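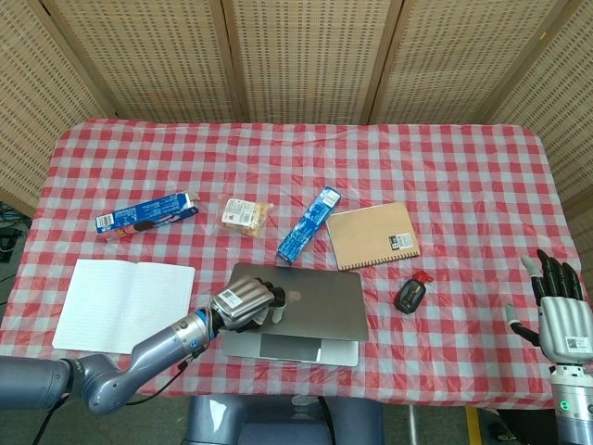 1/ Clearing the table before Saturday. Everything that came out of my work bag and the last shop has ended up on the gingham cloth, so I'm sorting it in one go.

2/ Food first. The blue box of cookies goes in the tin cupboard. The clear bag of crunchy bits goes with it once I've found a peg.

3/ Two notebooks. The white ruled one is in use and stays out. The spiral one with the brown kraft cover is for the Irngate job, which starts in February. I've written 28 pages on the last one and still can't find the page with the measurements.

4/ Laptop goes back on the shelf by the socket. It lives there when we eat. Hjalti set that rule and I've broken it most nights.

5/ Someone asked about the tablecloth. Thin shiny plastic, red and white check. It creases if you fold it, so roll it round a cardboard tube. Wipe with washing-up liquid and warm water, no bleach.

6/ The woven divider behind stays where it is. I tried it by the window for a week and it blocked the radiator. If anyone has cleaned woven panels like these, I'd like to know what you used. I've only done mine with a dry brush.

7/ Six of us eating, so the cloth needs to be clear by five. Naveen is bringing the rice. Shivam, please bring 3 chairs, the folding ones.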